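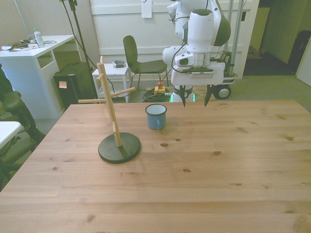 Lambrechts wrote back within the hour to say that a second arm would be the easy part of the budget, and that what we ought to be asking for first was a person who could work out what the arm needs around it. We grumbled a bit, slept on it, and then rewrote the whole advertisement. What follows is the rewritten one, and we hope it reaches somebody who enjoys this sort of puzzle.

Equipment Planner (robot workcells), Ploltport
Part-time, 19 hours a week, fixed term with a good chance of renewal

Who we are

We are a small workshop in Ploltport that teaches robot arms to do household jobs: putting cups away, clearing a table, hanging things where they belong. At present we have one station in regular use, and we have money set aside to grow to three. The second would stay here with us and the third would go to our partners in Skestness, who have a lovely dry room on the ground floor and very little to put in it so far.

The work on the table is mostly ordinary objects handled over and over again. A mug and a mug tree will keep a station busy for a whole afternoon, and you would be surprised how much of the spending plan comes out of an afternoon like that — which fingers wear, which cable wants to be longer, whether one more viewpoint is worth the price of another camera and another stand.
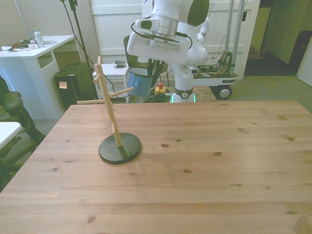
Mug in the gripper, beside the mug tree.

What you would be doing

Your first job would be to go through our existing parts list, which has 147 lines in it and was put together by several people with rather different ideas about spelling. We would like it turned into something we can buy from: what is needed on the first day, what can wait, what ought to be bought twice because it always goes missing. Cables, stands, clamps and fingers belong on it just as much as arms do.

After that you would be asking for quotations, comparing them fairly, and writing them up in plain words for the rest of us. We have a habit of looking only at the purchase price, so please be ready to remind us about delivery, spares, insurance, repairs and the hours it takes to get a new station settled. Some of our suppliers quote with everything included and some very much don't, and it takes a patient reader to set one beside the other.

You would also help to plan the rooms themselves. Where does the table go, how far does the arm reach over it, where do the cables run, and can a person get to the stop button without climbing over anything? We'd want a simple drawing for each station before any order is placed, and a visit to Skestness at least once a month while their room is being fitted out (we pay the fares, and the journey along the coast is a very pleasant one).

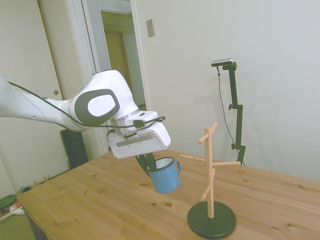 A blue enamel mug on its way over the table; stand to the right.

What we are hoping for

You have bought equipment for a workshop, laboratory, school, theatre, kitchen or anything else where the things have to arrive together and then work together. You are comfortable with a spreadsheet and polite on the telephone. You can tell a supplier no and still be on good terms with them the next morning.

Experience with robots would be welcome but we really don't insist on it. We are glad to teach that side of things, and you would have plenty of time at the table watching the work before you were asked to spend a penny. If you have come back to work after a long break, or are changing direction altogether, please do apply — several of us came here by odd routes ourselves.

You don't need to be able to write code. You do need to be able to ask the people who write it what they want, and keep asking until the answer has a size and a price.

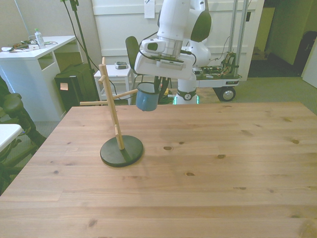 Lining up with the top peg.

Hours, pay and place

The 19 hours can be spread over three or four days to suit you. Mornings are best for us, and the stations are usually running by half past nine. Up to a third of your time can be worked from home once you have settled in. Pay is on our middle scale, with holiday and pension in proportion, and we will send you the full scale if you ask.

The post is paid for out of the Zukotness equipment fund, which runs until the end of next August. Orders for the second station need to be placed well before then, so we would like you to start as soon as you can manage it.

How to apply

Please send us a letter of no more than two pages and a short list of the jobs you have done. In the letter, tell us about something you bought for other people to use, what it cost in the end, and what you would do differently. Quote reference 73 so that it reaches the right tray. Visits before applying are very welcome, and the kettle is generally on.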